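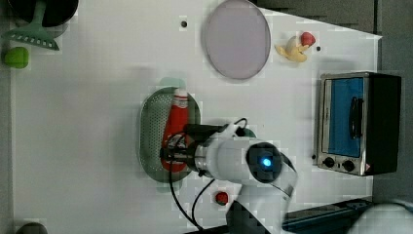

Do I need special cookware for the Jidel induction top?
Only if a magnet won't stick to what you own. Shops love to sell a whole new set, and I doubt most people need one. A black pot tells you nothing by its color, so try the magnet on the base. A slotted spatula like the mint-green one will do the same job on any stove.

Does it really boil water in 4 minutes?
So the box says. It doesn't say how much water – or how cold.

Is the 25-year coating promise worth anything?
Ask for it in writing. I did, and I'm still waiting.

Will it cut my power bill?
A little, maybe. I wouldn't buy one for that.

Who writes these answers?
Roald Nyberg, Stonelell. I pay for my own stoves.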